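Updated Nov 23, 2025

# Before you buy a robot arm for the shop: budget notes from a doubter

I keep a small home workshop and I write these pages on tools, storage and spending. Small robot arms are the thing I get asked about most now, usually by somebody who has already picked one and wants to be told it's fine. I've spent a good part of this year trying to work out whether one belongs on my bench. My budget was $2000, all in. I still have most of it.

What follows is the order I'd do things in if I were starting over. Prices are what I was quoted, and they'll be different by the time you ask.

## Write down the job first

One sentence, with a thing and a place in it. "Help around the shop" isn't a job. Mine was: pick up small wooden number blocks from a table and put them where they go. I make them as gifts and sort them by hand, and sorting is dull.

Then time yourself doing it by hand for a week. Write the minutes on a card and tape the card where you'll see it when the sales email comes. I was surprised how short my number was, and a little annoyed, because I'd already told people about the arm.

If you can't write the sentence, stop there and buy a decent set of parts bins.

## Try it on a screen before you try it on the bench

The Cutavel arm comes up in every search, and Cutavel will happily lend you a trial of Donduvus, the simulator they sell alongside it. You get a pretend table, a pretend arm with a two-finger gripper, and a few small objects to go after. I went in expecting a video game. It is a bit of a video game. It also saved me money, so I'll be fair to it.

What you want from a trial like this is a feel for how much of the table the gripper takes up compared to the thing you're picking. On a product page the part is always big and the fingers are always dainty. With the view set close to the gripper, small parts look very small.
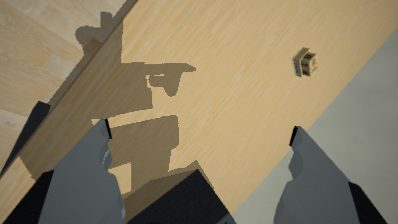

A reader wrote in to say that none of this counts, because a simulated table is perfectly level, the lighting never changes and nothing is ever sticky, so the money question can only be settled with the real machine bolted down in front of you. He'd spent his whole budget on that belief and said he would do it again.

He's half right. I wouldn't trust Donduvus to tell me the arm works. I do trust it to tell me when it doesn't, and a job that goes badly on a clean pretend table has no business getting better on my dusty one. Use the trial to rule things out. If it all goes smoothly, you've learned less than you think.

Some things to check while the trial lasts:

- Put your part near the corners of the work area as well as the middle. Demos live in the middle.
- Turn the part on its side and at an angle. Square-on is the easy case.
- Set two parts touching each other and go for just one.
- Move the light. If the setup finds parts with a camera, shadows from the arm itself can matter, and the brochure had nothing to say about that.
- Save your settings somewhere outside the program. Mine went away when the trial did.

## Ask what the price leaves out

The price of the arm is the price of the arm. I know how that sounds, but I read three product pages before I noticed that the gripper was sold separately on all of them.

Make a sheet with these lines and don't leave any blank. Write "none" if you mean none.

| Line | What I found |
|---|---|
| Arm | The number in the ad |
| Gripper | Extra, unless the page plainly says otherwise |
| Spare finger pads | $86 a set from Quiroga |
| Mounting plate and clamps | Kasten sells a kit, or make your own |
| Power supply | Included with one arm, an "accessory" with another |
| Camera and bracket | Extra |
| Software after the trial | Yearly, and hard to find on the page |
| Shipping both ways | Ask about the way back |
| Your own hours | See below |

Pads are the line people skip. They're the bit that touches the work, so they're the bit that wears, and $86 for a set of small rubber pieces made me put the phone down for a minute. Quiroga says theirs last. They all say that. Ask how long, doing what, and whether anyone wrote it down.

The yearly software fee is the other one. I asked Cutavel what happens to the arm if I don't renew, and it took 7 emails to get an answer. The arm keeps moving but the camera features stop. That may be fine for you. I'd want to know it before I paid.

## Put a figure on your own hours

Every arm owner I've talked to went quiet when I asked how long setup took. "A weekend" is the usual answer, and then you find out it was a weekend in March and another weekend later on and most of the evenings between.

I don't charge myself wages for hobby time. I do count it. If sorting the blocks by hand costs me a short stretch each week, and setting up a machine to sort them costs me a whole season, the machine has a lot of catching up to do before it's even.

If setup is the part you enjoy, that's different, and I mean it kindly. Call it a hobby on the budget sheet and take it out of hobby money. Just don't file it under saving time.

## Match the gripper to the part

Arms get all the attention, but for small pieces the gripper decides the matter. Look at how wide it opens, how narrow the tips are, and how much room the rest of it needs outside the thing it's holding. That last one is what gets you in a tight row or a tray with a raised border. The tips may fit down beside the block and the knuckles may not.

Bring the real part, or a drawing of it with the real sizes. "Small block" means something different to a salesman. And check the grip with the part up close to its neighbors, since a block alone on a bare table is about as easy as this work gets.

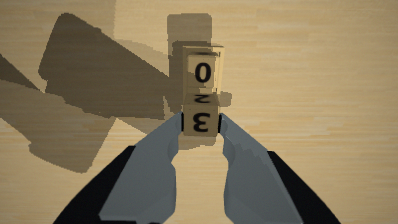

I'd also think about which way up the piece has to land. Grabbing a number block is one problem. Setting it down with the right face showing is a second one, and it's usually where the add-ons come in: a better camera, another software package, a little turning fixture. Each is reasonable taken alone. Price the job all the way to the finished state you'd accept from a person, or you'll be buying the last part of it in installments.

Cheap fix, if you can use it: change the part. I cut a small bevel on my next run of blocks to make the faces easier to tell apart by feel. It cost me an afternoon at the sander and sped up the hand sorting enough that I had to redo my card.

## Plan the bench

An arm wants a patch of table that you can't use for anything else. In my shop that's the most expensive thing on the list and it isn't on anyone's invoice.

- Tape out the full reach on your bench with masking tape and leave it there for a week. Work around it. I lasted two days.
- Check what's under the bench top before you plan to bolt through it. Mine had a drawer runner exactly where the plate wanted to go.
- Keep the arm away from the saw. Fine dust gets into joints, and the warranty I read had a sentence on dust that didn't favor the buyer.
- Find out where the stop button will be and whether you can reach it from where you normally stand.
- Leave a spot for the cables. They need slack, and slack catches on things.

The Kasten mounting kit looks solid and I have no complaint about it beyond the cost of what is mostly a flat plate with holes. If you own a drill press, make the plate. If you don't, buy the kit, and don't let anyone talk you into the drill press as part of the robot budget.

## Rent, borrow or wait

Cutavel rents by the month. I don't love the terms, but a month of rent is a cheap way to lose interest in something. Read the damage clause and see who pays for pads.

Used arms turn up now and then. I'd be careful. Ask to see it pick up the same part many times in a row, and stand there for all of it. Ask whether the software license moves to a new owner. On the one I went to look at, it didn't, and the seller hadn't known.

Waiting costs nothing. The arm I wanted in March got cheaper without my doing anything.

## Where my money went

Out of the $2000 I've bought a set of parts bins, a better lamp and sandpaper. I kept the Donduvus trial notes in a folder with the quotes. My sorting card is still taped over the bench, and if the gift orders grow enough to change the number on it, I'll pull the folder out and call Cutavel again, starting with the question about the yearly fee.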